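Why I quit free shipping

I used to pad my cart to hit the free shipping mark. A candle here, a third phone cord there, all to dodge a five dollar fee! My friend Elli Juntunen does it too, and she once bought 1000 paper napkins.

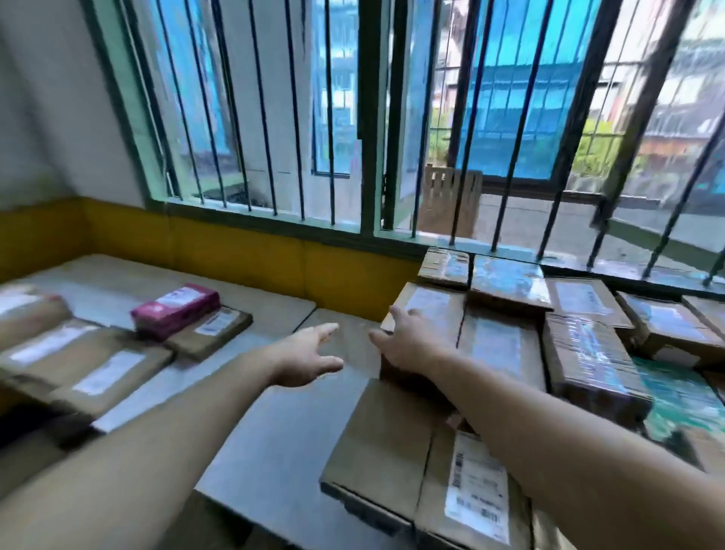

So since December I've just paid the fee. It stings for two seconds, and then I own one thing instead of four. My closet is happier (so is my bank account, a little).

I also wait a night before I hit buy. Half the time I've forgotten what it was by breakfast. 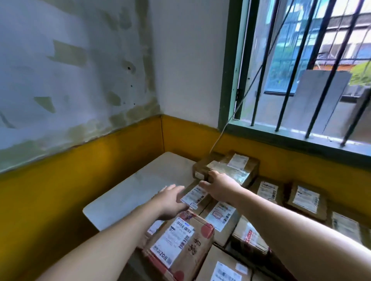

But what about returns?

Oh, don't get me started. I keep the receipt, I mean to go, and then the month is over.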